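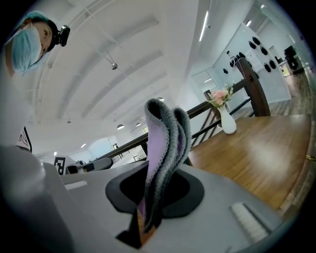
Lilac on the inside, grey round the edges, folded in two loops

I've been folding things all week. It started with the airing cupboard, which had got to the stage where you open the door with one hand and keep the other ready to catch whatever comes out, and it has now spread to the chest of drawers, the box under the bed and (help) the carrier bags on top of the wardrobe.

Elīna came round on the second evening with a bottle of something fizzy and ended up on the carpet with me, sorting. She's far more ruthless than I am. I had a whole speech ready about a blue tea towel from our holiday and she'd put it in the rags before I got to the good bit! I fished it out later. Sorry, Elīna, if you're reading.

The colours are what I've enjoyed most, which I didn't expect. I have always been a grey person, grey jumpers, grey coat, grey everything, and I'd forgotten how well it goes with lavender. Fold something so the purple sits on the inside and the thick grey edge runs round it, and it looks so cosy that I want to redo the whole bedroom. I've already been looking at paint. There's a shade I love, but the tin was £24 and I only need enough for one wall, so I'm still thinking about it.

Anyway, folding. I used to do everything flat and in a pile, and then of course you want the thing at the bottom, and there goes the pile. Now I double things over softly so they make a loop, no creasing with the side of my hand, and stand them up next to each other in the drawer. Ribby, chunky stuff is brilliant for this as it holds itself up. Thin cotton just flops over and sulks, so that's still going in flat piles on the shelf and I've made my peace with it. My loops never come out the same height either. I did try to get them all level for one drawer, and it took me most of a film.

Kristaps asked if he could have a go at the box under the bed and I said yes, and he rolled everything. Rolled it! Like little sausages. It does fit better than mine, annoyingly, so the box is staying as it is and we're not discussing it.

Still to do: the scarves, one very full bag of odd pillowcases, and the bit of the cupboard behind the boiler where I think my old hot water bottle cover might be living. I'm hoping to have the lot finished before February, when my sister comes to stay and will need somewhere to put her clothes. If anyone has a good way with fitted sheets, please leave it in the comments, mine are all just balls.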